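6 de febrero de 2026
Por Thitima Wiriya

Convocatoria de participantes: estudio de usabilidad de material manipulativo para la rehabilitación de la mano

Sollus, área de terapia ocupacional, selecciona participantes adultos para el estudio Okemia, cuyo objeto es obtener valores de referencia de destreza manual fina en personas sin patología de la extremidad superior y en personas en fase de recuperación tras fractura distal de radio. La dirección técnica corresponde a Fotis Giannakopoulos.

El estudio prevé 87 plazas. La participación es presencial y consta de dos sesiones separadas por 14 días, ambas en el centro Khamphan, planta baja, con acceso sin escalones.

Requisitos de inclusión

Edad igual o superior a 18 años en la fecha de la primera sesión. Agudeza visual suficiente, con o sin corrección, para distinguir piezas de pequeño tamaño a la distancia de una mesa. Comprensión oral y escrita del español. Para el grupo clínico, alta médica de la inmovilización y autorización escrita del facultativo responsable.

Criterios de exclusión

Enfermedad neurológica con afectación motora, artritis en fase aguda, cirugía de mano en los seis meses anteriores o participación simultánea en otro estudio de la misma área. La lateralidad no es criterio de exclusión, pero debe declararse en el formulario.

Procedimiento

Cada sesión comienza con la medición de la fuerza de prensión y de pinza mediante dinamómetro. A continuación se realizan las pruebas de inserción y extracción de clavijas, primero con la mano dominante y después con la no dominante. Se registra el tiempo de ejecución de cada serie y el número de piezas caídas. Entre series se establece un descanso de dos minutos, ampliable a petición del participante. 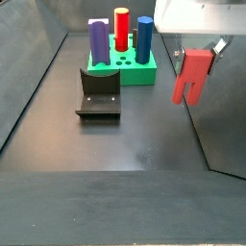 La segunda sesión reproduce el mismo orden y permite estimar la fiabilidad test-retest. No se admite práctica previa con el material. Quien abandone entre ambas sesiones conservará el derecho a la compensación de la primera.

La base de datos de partida contiene 1.501 registros obtenidos con la versión anterior del protocolo. Los datos nuevos se almacenarán por separado y no se combinarán con aquellos hasta completar el análisis de equivalencia, previsto para julio.

Compensación y seguros

Se abonan 10 euros por hora o fracción, más el billete de transporte público previa entrega del justificante. El pago se efectúa por transferencia. La póliza de responsabilidad civil del estudio cubre a los participantes durante su permanencia en el centro.

Protección de datos

Los registros se identifican con un código alfanumérico. La tabla de correspondencia queda bajo custodia de la dirección técnica. El consentimiento puede revocarse en cualquier momento, sin necesidad de indicar el motivo.

Solicitudes

El formulario se retira en la recepción del centro Khamphan o se solicita por correo postal a Sollus, a la atención de Thitima Wiriya, con la referencia «Okemia». Deberán adjuntarse copia del documento de identidad y, en su caso, la autorización del facultativo. Las solicitudes incompletas no se tramitan. Las plazas se asignan por orden de entrada, con reserva de un tercio para el grupo clínico. Las personas admitidas recibirán por escrito la fecha y la hora de la primera sesión.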